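Drisby Reader Help > Catalog and reviews > Ticket: Wrong book attached to my review, and now my shelf is a mess

Status: Solved
Opened by: Jadwiga Jakubowski

Hi there,

I hope this is the right place, the help menu sent me in a circle twice before I found the form. I review novels on Drisby, mostly translated ones, and something odd has happened to my review of Skjelbred. I wrote it over three evenings and it was sitting quite happily on the page for the novel. This morning it's on the page for a walking guide with the same title. The walking guide! So anyone looking for a nice coastal path is now reading me going on about unreliable narrators and a grandmother who may or may not have burned down the boathouse.

Things I've tried so far:

Logged out and back in. No change.

Edited the review and saved it again, hoping it would hop back. It kept the edit but stayed on the guide.

Looked up the novel by author. It comes up fine, with the right cover, but says "You have not reviewed this book." Oh yes I have.

Tried it on my phone. Same, except on the phone the cover is missing altogether.

I didn't want to delete it and post it fresh, because there are comments under it and one of them is a really lovely long one from a reader who grew up near there and explains what the fish market chapter is getting at. I'd hate to lose that.

Jadwiga

Reply from Drisby support

Hi Jadwiga, thanks for all the detail. Please don't delete the review. Could you tell us which edition you originally picked when you posted, and whether you use any import tool?

Jadwiga Jakubowski

Hi, yes! The paperback, the one from Erneck with the introduction. I remember because I complained about the introduction in my first paragraph (it gives away who the letters are from, so if you're reading this and haven't read the book, skip it until after).

And I do use an import tool, come to think of it. I keep my own reading list in Flirnlow and it syncs across at night. I set that up in June and then forgot it existed. Would that do it?

I've also just scrolled through my shelf properly and it isn't only the one. I have over 30 books showing with the wrong edition. A few are harmless, hardback for paperback, who cares. But I've got a poetry collection down as its own study guide, and my star rating has gone with it, so it looks like I gave five stars to a set of essay questions.

Reply from Drisby support

It very likely would. When Flirnlow sends a book without an edition number, our matcher falls back to the title alone. Could you turn off the nightly sync for now, then check whether Skjelbred has an edition number in your Flirnlow list?

Jadwiga Jakubowski

Sync is off. It's under Connections, not under Settings, for anyone else hunting for it.

Okay, so Skjelbred has a blank where the edition number should be. I checked the poetry one, blank. I checked a big fat family saga that matched perfectly well, and that one has its number. So that looks like our answer!

Here's my guess at how the blanks got in. I typed my older books in by hand from a notebook, and I only ever bothered with title and author. Everything I've scanned with the phone since then is complete. The scanned ones are all behaving themselves, at least the ones I've looked at, and I've looked at a lot of them now with a pot of tea going cold next to me.

Two questions before I go filling in blanks:

If I put the numbers in and turn the sync back on, will it move the reviews back by itself, or will I end up with two of everything?

And do the comments travel with the review?

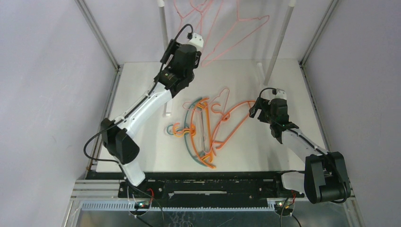
One more thing I forgot to say, the dates have gone strange too. Skjelbred says I finished it before I started it. I'm a quick reader but come on. It's not urgent, I only mention it in case it helps you find the cause. On the Flirnlow side both dates are right.

Reply from Drisby support

Comments are tied to the review and do travel with it. The sync won't move an existing review, though, so please leave it off until we've remapped them at our end. If you fill in the missing numbers and export your list, attach it and we'll run it by hand. The dates are a separate bug with day and month order, and the same export will let us correct those.

Jadwiga Jakubowski

All done, file attached. I found 54 blanks in the end, more than I'd thought, and it took me most of the afternoon because I kept pulling books off the shelf to get the number from the back and then reading a page or two. I'd forgotten how good the opening of the saga is. The mother at the train window, counting the wrong children! I may have to reread it and change my rating, which I was stingy with.

Two of mine are so old they have no number on them anywhere. One is a secondhand copy of ghost stories with the back cover gone. I've left those blank and put "no number" in the notes column, so please don't let the matcher anywhere near them.

Also, I went into the walking guide's page and left a short comment saying the review above is for the novel and will be moving. I felt bad for whoever looks after that page.

Reply from Drisby support

Thanks, that file was exactly what we needed. The remap has run. Could you check Skjelbred and a handful of others? The two without numbers have been pinned to your account as manual entries, so the sync will skip them.

Jadwiga Jakubowski

Just looked, and Skjelbred is home! The review is on the novel, the comments are all there including the long one, and I now finish the book after I start it. The poetry has its stars back. I went through 20 of the others and they're all on the right edition.

One tiny leftover: the cover for Skjelbred still doesn't load on my phone. Fine on the computer.

Reply from Drisby support

Glad to hear it. For the cover, please clear the saved images in the app (Profile, Storage, Clear covers) and open the book again. You can turn the Flirnlow sync back on now.

Jadwiga Jakubowski

That did it, the cover's back. Sync is on again and I left it overnight before writing this, and nothing has moved this morning. One small suggestion for the Flirnlow people or for you, whoever it belongs to: a warning when a book goes across without a number would have saved me an afternoon (a nice afternoon, but still).

You can close this one. Thank you so much for being patient with me, and if anyone on your team reads novels, do try Skjelbred. Just leave the introduction for last.

Ticket closed by requester.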